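Mukville Menders Forum > Workrooms and Storage > Floor clutter round the sewing bench

bobbin_and_brush
Posted May 21, 2023

Hello all. I've finally started on the workroom and I could do with some opinions before I lose the will. The bench itself is fine, it's the wooden one with the white legs and I'm not parting with it. My trouble is the floor. Everything small ends up down there and then I step over it for a month.

I tipped out the last of the odds and ends this morning so I could see what I'd got. Little boxes, a brush, a bottle with a blue cap, bits of card, the cream tray that was meant to hold all of it in the first place – you know how it goes.

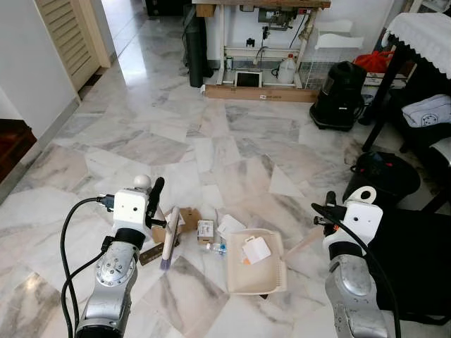 So my plan was to get everything off the marble and up onto a shelf, sorted by job. Cleaning things together, paper and labels together, anything to do with the machine in its own box. I've got a budget of 50 for shelving and I'd like to spend less. The floor is lovely when it's clear but it's a pale stone and grit gets walked about on it, so I want to be able to sweep right up to the bench legs without moving ten things first.

Does anyone keep anything under their bench, or is that asking for trouble?

treadle_tom_cat
I'd get the long flat box out from under there before buying so much as a bracket. Flat boxes are the worst. You slide one in because it fits, then the next thing goes on top of it, and in a year you've got a heap with a motor sitting over it. Mine was 80 cm long and had nothing in it!

hemline77
Disagree a bit with Tom Cat. Under the bench is perfectly good space if you're strict. I've got one low crate on castors and it rolls out when I sweep. Keep it well away from the motor and the pedal and you'll be fine. I wouldn't leave the white jug on the floor though, whatever's in it. Mine went over in November and I was finding sticky patches till spring.

bobbin_and_brush
Fair point about the jug, I'll move it tonight. The flat box I was saving for pattern pieces, which I realise is what everybody says about a flat box.

volix_fan
If you want a cheap shelf, the Volix wall rail is what I've got over my cutting table. Mine is 770 mm wide and I hung it in an afternoon (with a fair amount of swearing, the plugs they give you are rubbish, buy your own). Trays sit on it nicely and you can stick labels along the front edge.

hemline77
Those rails sag in the middle, sorry. I took mine down. Second-hand bookcase every time.

volix_fan
Mine hasn't budged, but I don't put fabric on it, only small stuff. Depends what you load it with I suppose.

ratanaporn_road
I'm in a rented place so no drilling for me. What worked was going through things in a set order and not letting myself wander off. It took me 5 evenings. Copying it over from my old post on the Desa board:

1. Sweep first, even though it'll need doing again. You find the pins that way.

2. Pick up the small loose things and put them all in one tray. No sorting yet.

3. Flatten any empty cardboard and get it out of the house the same day.

4. Pull the chair right back so you can get at the corner behind it, and wipe the seat and backrest while you're there. Black padding shows every bit of lint.

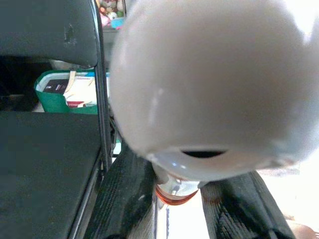

5. Now sort the tray. Anything you can't name goes in a jar with a lid, and the jar gets looked at in six months.

6. Rolls of anything stand upright, tied to a leg or in a tall bin so they don't go over.

bobbin_and_brush
Oh that's really useful, thank you! I've got a dark grey roll leaning by the left leg of the bench and it's just propped there – I'll tie it. The jar I like very much.

treadle_tom_cat
Six months is generous. I give mine a fortnight.

hemline77
And then you're on here asking if anyone's got a spare whatever-it-was. Keep the jar, bobbin.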